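Search this site
Search for:

Protum wants your coins for 80 days

1/14/24

I got the Protum staking email twice this week, so I guess I'm on two lists. The offer is 11 percent a year, paid in their own token, if you lock your coins up for 80 days. A friend asked if I was going in. I'm not, and I spent part of my Sunday reading the terms to see if I was being unfair.

I don't think I was. The payout rate is "set at launch and subject to review." Review by whom, it doesn't say. You can get out early, but there's a fee, and the fee is also subject to review. The page says the contracts were audited by Oltis. Fine, but the report linked there covers an older version, and the lockup feature isn't in it anywhere. I wrote to support and got a reply thanking me for my interest in the Protum family.

Then there's the token. Where does the yield come from? As far as I can tell it comes from printing more of it. If you hold something that grows 11 percent while its price drops by half, you've done badly, and the dashboard will still show a green arrow.

I've been here before. I put $185 into Arsenault back when everyone in my group chat was doing it, and I have $50 of it left. The withdrawal page was "under maintenance" for most of March. I'd like to say I learned a lot, but mainly I learned to read the withdrawal section first.

If they post a current audit I'll look again. 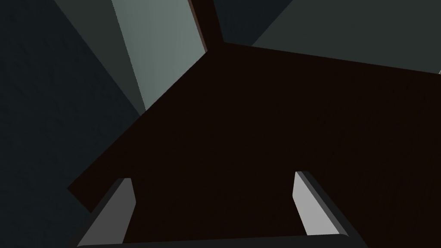
What about Horetti?

A few of you asked. Same lockup idea, lower rate, no audit at all that I could find. I'll pass on that one too.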